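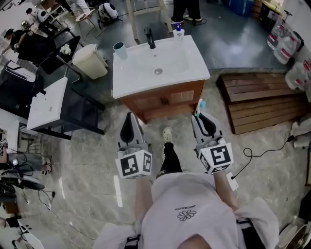 Subject: Re: Varnstead handheld gripper kit - worth it?

Rhea Dela Peña wrote:
> Has anyone on the list tried the Varnstead kit yet? We want to
> record small household jobs by hand and I can't tell from the
> product page whether it gets tiring. Also, do two grippers
> really help, or would one do?

Hi Rhea,

Yes! We've had a kit on trial at Plitlow since October and I'm having a great time with it. Get the pair. Bathroom jobs are where I noticed it most - you can keep one hand ready near the sink while the other pinches something small down by the cabinet, and after a morning of that a single gripper feels like working with a hand in your pocket.

The curved finger pads are my favorite part. They grab little things better than the flat ones we had before, and the marker cubes sit right behind the grippers, so you do have to learn not to bump them on the vanity (I still do, mostly on the corners).

Is it tiring? A bit. My wrists want a break after an hour or so. The cable is my one real gripe, and I'd love a shorter one. The kit was $1240 with the spare pads, and we have 583 clips saved so far, most of them good enough to keep.

If you're near Belmonte on a Tuesday, come try ours before you order.

Nestor Aquino

Comments (3)

Kristine Bañez: Do the pads come in a smaller size? My test items are mostly bottle caps.

Nestor Aquino: Just the one size in our box, Kristine. I'd write and ask them.

Imelda Macapagal: Same gripe with the cable here. We clip ours to a shoulder strap and it stays out of the way.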